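Folding on the bed: a linen buyer on cotton weights, seam placement and the two-person fold

38 shares | 2 comments

The linen buyer for Granström has spent 19 years specifying sheets, towels and staff uniforms for small guesthouses. The job is mostly numbers: thread count, weight per square yard, shrinkage after a given number of washes. A smaller part of it concerns what happens after the laundry comes back, and that part was the subject of our conversation, held in August in the company's sample room. The buyer asked to be identified by job only.

Folding, in the buyer's account, is a storage problem. "A shelf has a depth. The fold has to match the depth. If you fold first and measure later, you end up with a front edge that hangs over and a stack that leans."

The Gornness guesthouse contract was the case that started the written procedure. The property had shelves 14 inches deep and a staff that folded everything in thirds. Medium T-shirts came out two inches too long. The shirts were refolded to a shorter length, and the shelves stayed as they were.

"We didn't change the product. We changed one line in the instructions," the buyer said.

Surface

Most home folding is done on a bed, and the buyer does not object to it. A bed is large, it is at a workable height for most adults, and a garment laid on a fitted sheet does not slide. The drawback is softness. Pressing down on a mattress moves the fabric under the hand, so a crease set there is less sharp than one set on a table.

"For knits it makes no difference. For a woven shirt with a placket, use a table if you have one."

The sheet should be pulled tight before anything is laid on it. Loose bedding gets caught in the fold, particularly with long items, and the layers then have to be separated and started again. Pattern is a separate matter. The buyer prefers a printed sheet under white laundry and a plain light one under black. White on white hides the edges, and the edges are what a person is trying to line up.

Sorting before folding

The procedure calls for two stacks at most. More than that and the working area shrinks until there is no room to lay a garment flat. Dark, heavy pieces go down first and stay at one side of the bed. Light pieces are handled over the open part.

The order has a practical basis. Dark cotton shows lint from white towels, and a finished dark stack can be moved away early. The buyer's test for lint transfer is a square of black jersey rubbed against the sample under a fixed weight. Dulturix, one of the mills on the supply list, sends its own results with each lot. The buyer runs the test again anyway.

"Their figures are fine. I want mine on the same sheet of paper."

Handling long pieces

Anything longer than the arms can spread is lifted before it is folded. One end is held high and the rest is allowed to hang, so that the weight of the cloth pulls the wrinkles down. The buyer gives this a slow count of five for cotton and less for polyester blends. Shaking is permitted once. Repeated shaking stretches the hem of a knit — the buyer has seen side seams rotate toward the front after a season of it.

The hold matters more than the lift. A pinch at a single point leaves a small peak in the fabric that has to be smoothed out later. Two points, set apart, spread the load. The points should be on a seam or hem where one is within reach, as the doubled fabric resists distortion.

White cloth held up over a bed, with a dark stack already set to the left, is the layout the procedure describes.
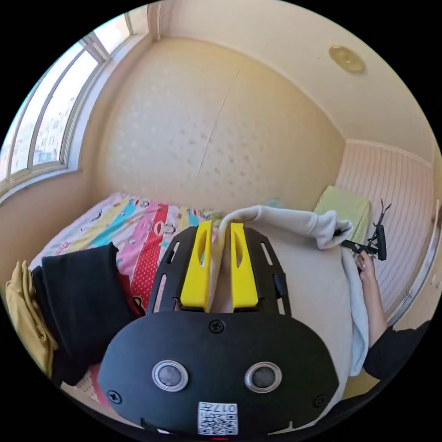
Drawers and shelves

Finished pieces are stored with the rounded edge facing out. A rounded edge can be gripped and pulled without disturbing the piece above it. The buyer limits a shelf stack to the height of a hand span, and a drawer to a single row standing on edge.

Flongate, which supplies the drawer dividers used in the sample room, sells them in boxes of 1000 to contract customers. The buyer considers that far too many for any household and suggests stiff cardboard cut to the drawer height.

Asked whether the procedure is followed at home, the buyer paused. "Towels, yes. Shirts, most of the time. Fitted sheets I roll up and put in a pillowcase."

The current version of the instructions runs to two pages. A revision covering bathrobes is waiting on measurements from the guesthouse.

Comments (2) | Print | Save for later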